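Rellow wrist camera kit from Odberg, review thread. I bought mine at list price from the Warkimgate store in October. Mounted on a Rieger parallel gripper, small benchtop arm, hobby-grade controller. Mounting, image, software and support, in that order.

**Mounting.** The bracket clamps on behind the fingers and takes four screws. The supplied hex key is too long to reach the two rear ones with the gripper attached. I used my own stubby key. Allow 10 minutes with the right tool and a lot more without it.

The bracket has three tilt positions. The steepest puts both fingertips in view with a decent gap between them. The middle one loses the tips when the gripper is fully open. I never found a use for the shallow one.

**Cable.** USB, right-angle plug, strain relief molded into the bracket. The strain relief is the best part of the kit. I ran 500 wrist rotations end to end and the stream did not drop. The cable clips for the forearm are another matter – two of six opened by themselves the first afternoon. Replaced with hook-and-loop.

**Image.** Fixed focus. Sharp enough at working distance for grasp checks, soft once you get very close. Exposure is automatic by default, and on a pale, shiny surface it hunts. Lock it manually before you record anything you plan to compare later.
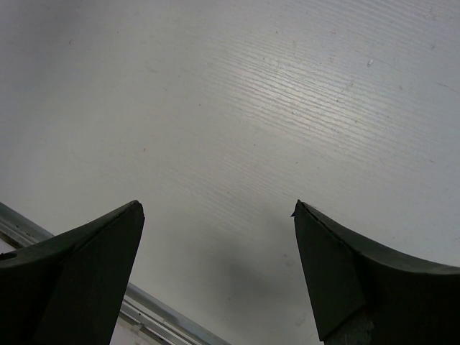 White tabletops are the hard case for this sensor. Glare sits in one band and moves as the arm moves, so a fixed threshold tuned at one pose fails at the next. I got better results with a diffuser over the lamp than with anything in the settings menu.

Shadow is the other one. A gripper blocks its own light on approach, and the darkest area ends up between the fingers, right where you want to detect the part. The optional LED ring helps but adds a second glare spot. I left it off for most of the testing.

Dark fingers on a light background do segment cleanly, at least. The kit's fingertip tracker found both tips on the first try and kept them through a full open-close cycle. It gets worse on a black mat, as you would expect.

**Software.** The driver installs from one package and exposes the camera as a standard video device. That part took 5 minutes. The calibration tool is slower and less polished. It wants a printed target, it does not tell you which poses are redundant, and it quits without saving if you close the preview window first. Save after every pose.

Calibration held after I took the bracket off and put it back on, but only when I tightened the screws in the same order. Mark the bracket position with a paint pen anyway.

**Support.** I reported the preview window bug and got a reply in 6 days with a workaround – run the tool from the command line with preview disabled. No fix in the current release. The manual still shows the older bracket, with two tilt positions instead of three.

Would I buy it again? For a single arm, yes. The bracket and driver saved me a weekend of printing and debugging. For a row of arms I would want better clips and a calibration tool that can run unattended.

Next test is a longer run with the exposure locked and the diffuser in place. I will add the numbers to this thread when I have them.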